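Dinton Community Help: Public Health and Local Services

Proof of a negative test before a residential care visit: which document is accepted?

Posted by Dinton Resident 1452
22 January 2022

I am seeking clarification on the testing arrangements that apply to visitors at residential care homes in the Dinton area. My mother moved into a home on the Catari road in December. The letter she received at that time stated that visitors must show a negative lateral flow result on arrival. It did not state whether the test must be taken at the home or whether a test taken by the visitor beforehand would be accepted.

On my first visit I was tested in the entrance lobby and waited 30 minutes for the result. On my second visit I brought a used test strip in a sealed bag, together with a note of the time at which I had taken it. The member of staff at the desk declined to accept the strip and asked for a text message or e-mail confirming that the result had been reported. I had not reported it and was therefore tested again.

I would be grateful for guidance on the following. Is a reported result now the only acceptable form of proof? How recent must the test be? What provision is made for a visitor who does not own a mobile telephone? My aunt, who also wishes to visit, has a landline only.
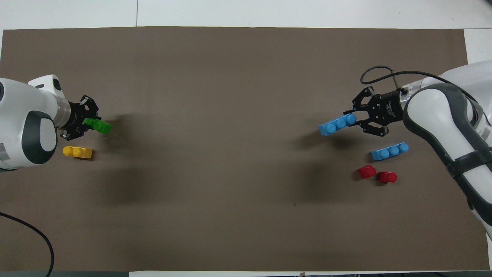
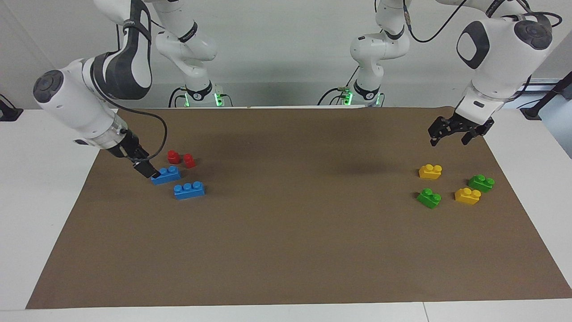
Catari Road Visitor
The reported result is what the desk at our home asks for as well. A strip carries no name and no date, and staff are not permitted to rely on one. After taking the test, enter the number printed on it through the reporting page or by telephone. The confirmation is then sent by text or e-mail, and either may be shown on a screen or printed out.

With regard to timing, our home requires that the test be taken on the day of the visit. A result from the previous evening was refused in my case, although the visit was at nine in the morning. Other homes may apply a different limit, and the manager is the person to ask. I would advise obtaining the answer in writing, as the instructions given by the day desk and the weekend desk have not always agreed.

Your aunt may report by telephone. In her circumstances I would still ask the home to test her on arrival. Ours keeps kits at the desk for this purpose and requests only that the visitor arrive 30 minutes before the agreed time.

Ulteck House Relatives Group
The above is broadly correct. Please note the following in addition.

Each home sets its own visiting procedure within the public health guidance in force, and that guidance has been amended more than once. A letter issued in December should not be assumed to be current. The home is expected to provide its present visiting policy on request, and relatives are entitled to ask for the date on which it was last reviewed.

Visitors who have recently recovered from infection should speak to the home before testing. The rules for this group differ from those for other visitors and are frequently misapplied at reception desks. Bring any earlier confirmation of a positive result.

Persons who have been named as an essential caregiver for a resident may be subject to a separate testing schedule. If you have been named as such, the schedule should appear in the resident's care plan. If it does not, ask that it be added.

Kits may be collected from the pharmacy in Hájek Court. The limit at the time of writing is 2 boxes per person.

Dinton Resident 2533
They let me in with a printed e-mail last week with no difficulty. I do not know about the landline. The parking area at the Catari road home is closed on the north side at present, so allow additional time.

Posted by Dinton Resident 1452
I thank all who replied. The manager has now confirmed by letter that a reported result from the same day is required, and that my aunt may be tested at the desk by prior arrangement. I have requested a copy of the full visiting policy and will post the review date when it is received.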